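Progress report to the Guillot Fund
Project: Evening parade and lake show, Guvilow Park
Period covered: August to 29th November

## Where we are

The evening parade is built and has been running in preview since the middle of the reporting period. The lake show is behind. We expected to be in full rehearsal on the water by now and we are still rehearsing on land, with the barges tied up at the service dock. The reasons are set out under "Lake show" below, along with what we are asking the Fund to agree to.

The grant is paid in three parts. The first two have been received. The third depends on the lake show having its safety sign-off, and we don't expect to claim it before the spring.

## Evening parade

The parade has six floats and a walking company. Five floats are finished. The sixth, the lighthouse, runs in previews without its upper section, as the lift that raises it was too slow to clear the arch at Pernska Gate and get back up before the main viewing area. The workshop has fitted a faster pump and the lift will be tested again once the park closes for winter maintenance.

We have run 87 preview nights. Eleven were shortened for wind and four were canceled. On shortened nights the floats go out with the tall pieces locked down and no stilt walkers. Guests at the front of the route don't seem to mind, but the section by the carousel loses most of what makes it worth watching, and we get complaints from there. A low-wind and a high-wind version of the carousel stop are now being written so that there is something to see in either case.

The route is 899 yards from the float barn to the exit behind the theater. The original plan had the parade covering it in 22 minutes. In practice it takes 26 on a normal night and more when the rides nearest the route let out at the same time. We have moved the start ten minutes earlier and asked ride operations to hold the river ride exit until the last float has passed. That has helped. The tail of the parade no longer runs into the closing announcement.

Two changes were made after the first previews:

- The music was turned down on the bridge, where it echoed off the restaurant wall and drowned out the spoken part.
- The accessible viewing area was moved from the inside of the bend to the outside, where the floats turn toward it. It also has a proper ramp now.

The Fund asked about battery life on the floats. All six finish the route with at least a third of their charge left, including on cold nights. Charging takes most of the following morning, so a second parade on the same evening isn't possible with the current packs. We had hoped to offer two on holiday weekends. A second set of packs has been priced and is outside this grant.

## Lake show

The show uses four barges, a water screen and a cast of 14. The script and score were finished in August and the recording was done on budget. The barges were delivered late and one was sent back for work on its fuel tank. It returned with the tank fixed and a bent railing, which our own welders put right.

The larger problem is the lake. When the water level was lowered to lay the power cable, the wall along the north bank was found to be in worse shape than the survey had shown. The repair was paid for by the park and none of it comes out of the grant, but it kept us off the water for seven weeks. The cable is in and tested. The wall is finished apart from the coping stones.

Rehearsals have been held in the parking lot behind the theater, with the barges marked out in tape. The cast knows the show. What they haven't had is any time on a moving deck, and we won't set an opening date until they have had at least three weeks of it.

The water screen was tested twice from the shore. Projection is bright enough from the main terrace. From the west path it is washed out by the lamps along the hotel drive, and we are talking with the hotel about dimming them for the length of the show. 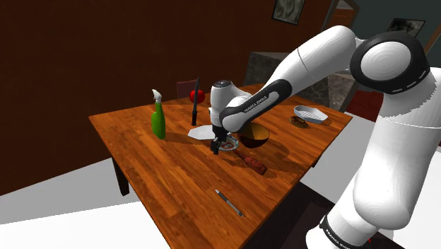
Sound is still open. Lotano supplied the shoreline speakers and all of them work, but the delay between the two banks was noticeable in the first test and has to be set again with the water at its normal level. We have asked for that to be done before the winter closure ends.

## Guests and staff

Preview surveys were handed out at the two main exits and 286 were returned. Most people rated the parade good or very good. The most common request was for more benches, followed by a later start in summer. Families with small children asked for the opposite, and we don't plan to change the start again this season.

Staffing is full for the parade and two short for the lake show, both of them deckhands. The jobs have been posted again with a higher hourly rate.

## Money

Spending on the parade is complete except for the lighthouse lift. It came in slightly under its share of the budget. The lake show has used most of its equipment line and less than half of its rehearsal line, which reflects the weeks lost on the water. The added cost of renting the parking lot lights, almost $400 a week, was met from contingency.

We ask the Fund to agree to:

1. Moving the lake show opening from the start of the season to late spring.
2. Carrying the unspent rehearsal money into next year.
3. Using the parade underspend for the hotel lamp controls, if the hotel accepts them.

## Next period

The lighthouse lift test comes first, then the speaker delay and the coping stones. Barge rehearsals start when the harbor inspector has passed the repaired tank. The next report will include the full preview survey results and a revised schedule for the lake show.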